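Sep 4, 2020
Workshop notebook, Curton

Reed organ, continued. Bellows cloth arrived from Garrido yesterday afternoon, one roll, right weight this time. Rolled it out on the long bench to relax before cutting. Still no word from Fladton on the felt.

Sun comes in strong on one side before noon. Moved the glue pot to the back bench and will leave it there through September. 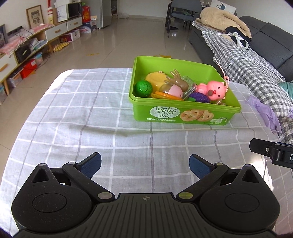
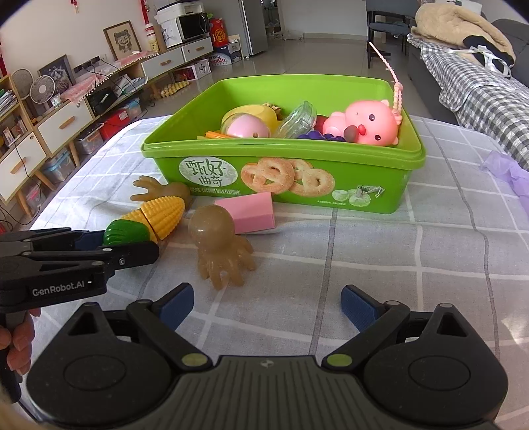 Exhausters first. The old cloth came off in strips after warming the glue line with the iron and a damp rag. Worked from the hinge end outward on both boards. The hinge strip on the left one had been glued over an earlier strip, so there were two layers to lift, and the lower one took most of an hour. Scraped back to bare wood and went over it with 80 grit on a flat block. No cracks in either board. There is a small split in the reservoir board near the spill valve, old, with hard glue in it. I opened it with a thin blade, worked fresh hot glue in and clamped it between cauls with wax paper. Leave until tomorrow.

Flap valves: the leather on the exhausters is stiff and curled at the free ends. It could be turned over but I would sooner replace it. Cut new flaps from the split sheepskin in the bottom drawer, smooth side out, same size as the old ones. Keep the old ones in the envelope until the new ones have been tried. The tacks are reusable except for a few with bent shanks.

Springs: put all of them on the scale before refitting. The reservoir springs are a matched pair as far as I can tell. One exhauster spring is weaker than its partner and has a flat spot at the bend, as if somebody once tried to reset it with pliers. Asked Trerkeo whether they can wind one to pattern. They want the old one in hand, so it goes out in the next mail. Wire gauge is written on the tag.

Reeds: pulled the lower bank and laid them in the rack in order. Light dust, some green at the rivets on the low end. Brushed dry only. The customer asked if we could put them in the ultrasonic tank and I said no, same as last time. Note 5 from the bottom speaks late and buzzes. There was a splinter of wood under the tongue, gone now. It speaks properly on the test block but still a touch slow. Will try it again in its cell before doing anything to the curve of the tongue.

Pitch is all over the place, but I am not touching the tuning until the wind is steady. Last job I tuned too early and had to go back over two full octaves.

Stop action: the knee swell sticks at the far end of its travel. The pivot wire is rusted, the wood around it is fine. Polished the wire and put graphite on it. Moves freely by hand. The coupler is out and wrapped in the blue towel on the top shelf - please don't move it, the stickers are loose and they are in order.

Quote: parts are running over what I wrote down. If the felt has to come from somewhere else it will be more again. The customer set a ceiling of $3,000 and we are inside it, but call before ordering anything beyond the spring.

For tomorrow:
Unclamp reservoir board, check the split by flexing it gently
Cut exhauster cloth, leave extra at the gussets
Fresh glue, the batch in the pot smells off
Mail spring to Trerkeo
Call Fladton again about the felt, ask for the thin red

Also out of wax paper.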